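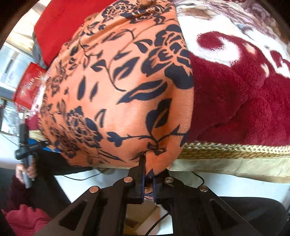 2023-01-28 カバー掛け作業の記録。掛け布団カバーの中身がどうして角まで届かないのか、という件の続きである。先週の打ち合わせでは「布が滑るから」で話が終わりかけたが、私は納得していない。滑るのなら、角をつまんで振れば中身は素直に落ちていくはずで、現実はそうならない。オレンジ地に紺の花柄のこの布も、ベッドの上で真ん中ばかりがふくらみ、つままれた角のほうは力なく垂れている。上のほうには布の寄った斜めのひだもある。詰め物が足りないと言う人がいるが、足りないのか偏っているのか、この姿だけでは決められない。決められないものを「足りない」と書いた前回のメモは消しておいた。

柄について。Océaneは大柄の花のほうが作業しやすいと主張している。花や葉の向きで布のねじれがわかるから、という理屈。これは半分だけ認める。長い葉がまっすぐ伸びているべきところで曲がっていれば、たしかに目につく。ただし、もともと斜めに描かれた葉もあるので、曲がって見えるのがねじれのせいか図案のせいか、柄の全体を知らないと判断できない。無地に縫い目だけのほうがよほど正直だと思うが、無地派は今のところ私だけ。

手順は前回と同じ三通り。

一、裏返し法。カバーを裏返し、中に手を入れて奥の角を二つつかみ、そのまま中身の角も一緒につかんで表に返す。誰でも知っているやり方で、誰でも自分が一番うまいと思っている。

二、巻き法。カバーを裏返して広げ、中身を重ね、奥から手前へ棒のように巻き、口をくぐらせてから巻き戻す。動画で見ると魔法のようだが、うちの台では幅が足りず、途中で必ず片側がずれる。Lukstead の説明書にはベッドの上でもできるとある。できるかどうかと、楽かどうかは別の話である。

三、角ひも法。内側の四隅のひもで中身を結んでから返す。時間がかかるので評判が悪い。

結果。裏返し法は速い。これは認める。ただ、速いというのは「口を閉じるまで」が速いのであって、閉じたあとに角を直す時間を誰も計っていなかった。Vesnaの記録用紙にも欄がない。今回は角の直しまで含めて計り、裏返し法は合計329秒かかった。前回の表にあった数字よりだいぶ長い。前回の数字が嘘というわけではないが、計り終える場所が早すぎる。表の見出しを「作業時間」から「口を閉じるまでの時間」に直すよう、Vesnaに頼むこと。

巻き法は途中で二度やり直したので、時間は書かない。やり直し込みの数字を載せると巻き法に不利だし、成功した回だけ載せるとひいきになる。次回、広いほうの台を使えるときに改めてやる。Océaneは「慣れの問題」と言う。たいていのことは慣れの問題なので、反論にも説明にもなっていないと返した。少しむっとしていた。

角ひも法は、結ぶのに時間を取られるかわりに、返したあとの直しがほとんどいらなかった。ひもの結び目が内側でごろごろするのは気になる。寝ていてわかるほどかどうかは、寝てみないとわからない。誰か持って帰って一晩使ってほしい。私は腰が悪いので遠慮する。

角の直しについてのメモ。外から角をつまんで振るのは、あまり効かない。つまんでいるのはカバーの布だけで、中身はつかめていないことが多いからだ。布だけを引けば、角はとがって見えるが中は空のままになる。見た目がよくなった分だけ、かえってたちが悪い。口から腕を入れて中身の角を押し込み、外の手と内の手で同じ角を挟み、それから縁に沿って手前へ軽くしごく。これで直った。三回やって三回直ったが、三回で何かを言うつもりはない。

Vasić の新しいカバーの件。「角が自然に決まる」という触れ込みで、値段は2,908円。届いたものを開けて内側を見たが、変わったところは四隅の縫い代が少し広いことくらいだった。縫い代が広いと角が丸くなり、空いているのが目立たなくなる。それを「決まる」と呼ぶなら決まっている。綿100%の表示は本当らしい。洗ってから縮み具合を見る。縮んで中身とぴったりになる、という落ちもありうるので、洗う前の寸法を必ず測っておく。前にこれを忘れて、一か月分の比較がだめになった。7月のことで、まだ根に持っている。

Skollport の倉庫にある古いカバーについては、四隅のひもが切れているものが混じっている。ひも法に使う分は先にひもを確かめること。切れていたら縫い直さずによけておく。縫い直すと、元の長さと変わってしまう。

Vesnaからの質問と私の答え。
「枕にも同じことが言えるか」。言えないと思う。枕は中身が厚く、角のほうが負ける。掛けものと一緒の表に入れないこと。
「柄物と無地で時間が違うか」。知らない。調べていない。調べるなら同じ布地でそろえないと、柄の話か生地の話かわからなくなる。

次回までに。
・記録用紙に「角の直し」の欄を足す(Vesna)
・巻き法を広い台でやり直す(Océane。慣れているそうなので)
・Vasić の洗う前の寸法(私)
・Orkolside に替えのひもの在庫を聞く。太いほうはいらない。

追記。帰りがけに花柄のカバーをもう一度角から直してみた。さっき直したはずの角がまた甘くなっていた。持ち運んだせいか、たたみ方のせいか。たたみ方は今まで一度も記録していない。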